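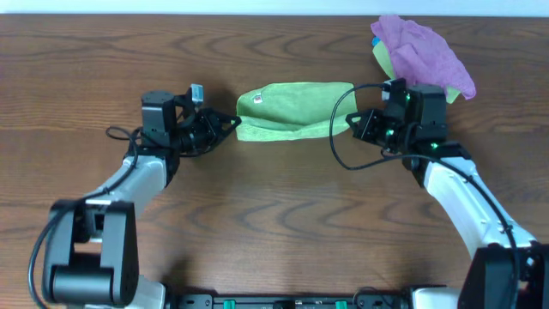
JUVHAM, February

By the staff of the Juvham Weekly

The woman who runs the folding table at the Masano laundry in Juvham asked that her name be left out. She has worked there for 16 years, first at the counter and now in the back, where the household orders are sorted, folded and wrapped. We talked on a Wednesday, after the morning orders had gone out.

She started with cloths and towels, which make up most of what comes in. "People think shirts are the hard part," she said. "Shirts have a shape already. A plain cloth will go any way you let it."

Her method for a small cloth has two folds. She lays it flat, brings the long sides together, smooths it with the side of her hand and then brings the short sides together. If the piece has a label, like the white tag on a lime-green cloth, she wants it at a corner where she can find it. "I look for the tag first. Then I know which way I'm holding it, and the next one goes the same way."

She doesn't mind a few wrinkles. "A cloth is going to be used to wipe something. If the corners are close and it sits flat in a stack, I leave it alone. I had a trainee who did each one over three times and we were here until seven."

Knits are different. A purple-pink knit will bunch up when it is dropped on a pile, she said, and it takes longer to settle once it is spread out. She doesn't pull on the edges. She pats a knit flat from the middle and folds it looser than the rest. Knits go on top of the stack, never under towels, where they pick up hard creases.

Masano washes for private homes and for two boarding houses, the Iturra and the Zultham. The Iturra wants its towels in thirds, to fit a narrow shelf. The Zultham takes them in halves and has never asked for anything else. She keeps both orders on the same cart with a sheet between them.

I asked whether the table matters. She said it matters more than the light. At the old address they folded on a metal counter, and thin cloths slid around on it. She prefers wood. "It holds the cloth a little. You put one side down and it's still there when you come back with the other." She wipes the table at the start of the shift and again after lunch, and she won't allow coffee on it.

The unfolded pile stays on her right. She works from the top and doesn't dig for matching pieces, even when she can see a color she wants. Digging drags everything else out of place, she said, and small things end up on the floor. Matching comes later, when the whole pile is done.

New people get 4 days with her before they take an order alone. She gives them washcloths on the first day and fitted sheets on the last. "Most of them can do the sheets by then. Some can't, and we put them on towels for a while."

At home she folds very little. Her kitchen towels go into a drawer straight from the dryer. "My sister complains about it when she visits," she said. "She can fold them if she wants."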